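The Wendetti is our larger travel pack, made for people who fly with a carry-on and then spend a few weeks moving between hostels, ferries and guesthouses. It opens flat like a suitcase, and the harness zips away behind a panel when you check it in.

## Size and weight

Packed full, it stands 63 cm tall. Airline limits vary, so check yours before you book. The smaller Puline is the better choice if you only travel with cabin baggage.
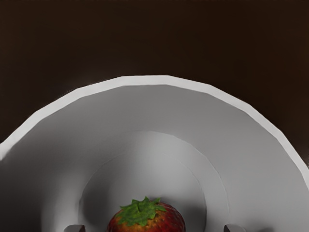
The main compartment has two compression straps and a mesh divider. Shoes go in the bottom pocket, which has its own zip and a wipe-clean lining. The laptop sleeve sits against your back and can be reached from the side.

## Colours

Saber (dark grey) and Hosden (olive). The Hosden colour was added in January and is made in smaller runs, so it sells out now and then. 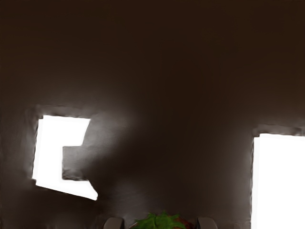
*Callum Reyne*

## Care

Sponge with cool water and a little mild soap, then hang to dry with all the zips open. Don't machine wash it or put it in the dryer. Sand in the zips can be brushed out with an old toothbrush.

## Price and delivery

$254, rain cover included. A spare hip belt is $20 – order it with the pack and we'll send both together. Allow some 10 working days for delivery to islands and remote areas. Unused packs can be returned with the tags on.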